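Robotic tidying

Robotic tidying is the use of a machine with one or more arms to pick up, sort and put away objects in a home, office or shop. It is a branch of service robotics and is usually treated apart from floor cleaning, which has been sold as a finished household product for many years. Tidying has not reached that stage. Machines can do parts of the job under supervision, and a few can work alone for short periods in rooms they have been set up for.

Terms

Writers separate three jobs that are often lumped together. Clearing means taking objects off a surface. Sorting means grouping them. Restoring means putting each one back where the owner keeps it. Restoring is the hardest, as the right place for an object is a matter of habit and can't be read from the object itself. A mug may belong in the kitchen in one home and on the desk in another.

How it is done

Most systems join a camera view to a two-fingered gripper. Many carry a second camera close to the fingers, so that the machine can still see its target when the arm blocks the main view. The software picks an object, chooses a grasp, lifts, and looks again. Older systems needed a stored model of each item. Newer ones are trained on recordings of people guiding the arm by hand or by remote control, and cope better with things they have not met before.

Difficult objects

Boxes and cartons are the easy cases. Soft toys change shape when squeezed, but they forgive a bad grip. Clear bottles and glass are often misjudged by depth cameras. Loose paper lies too flat for most fingers, and cables snag on whatever is next to them. Potted plants are generally left out of trials — a machine that grasps the leaves will damage the plant even if it moves the pot correctly.

Open shelving adds trouble of its own. The arm has to reach in under one board and over another, and things at the front hide things at the back. A light item such as a reed diffuser can be knocked over by an elbow the software was not watching.

Trials

The Hudham shelf trial used 303 everyday objects spread over shelves and desks in 4 furnished rooms. Each run was limited to 15 minutes. Boxed goods were put away dependably, while headphones and anything with a trailing cord made up most of the failures. Fudbridge, a stockroom trial, had an easier task with repeated packaging and fixed shelf labels. It logged 3,000 placements before the shelves were moved, after which the system had to be set up again.

Present limits

Speed is the most common complaint. A person can clear a desk while a robot is still deciding on its second or third object. Cost, safety near children and pets, and the need for someone to step in after a dropped item also hold back home use. Shop restocking is nearer to regular service — the goods are known and staff are close by.

See also: Grasp planning; Mobile manipulation; Shelf restocking

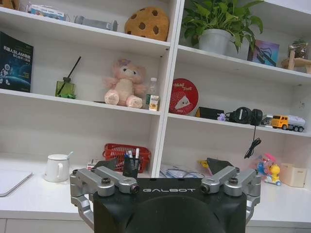
Sheehan
Contributing editor, home and workplace machines, Irnero

Sheehan looks after the Irnero entries on service robots, kitchen appliances and stockroom equipment. This entry was last revised in March.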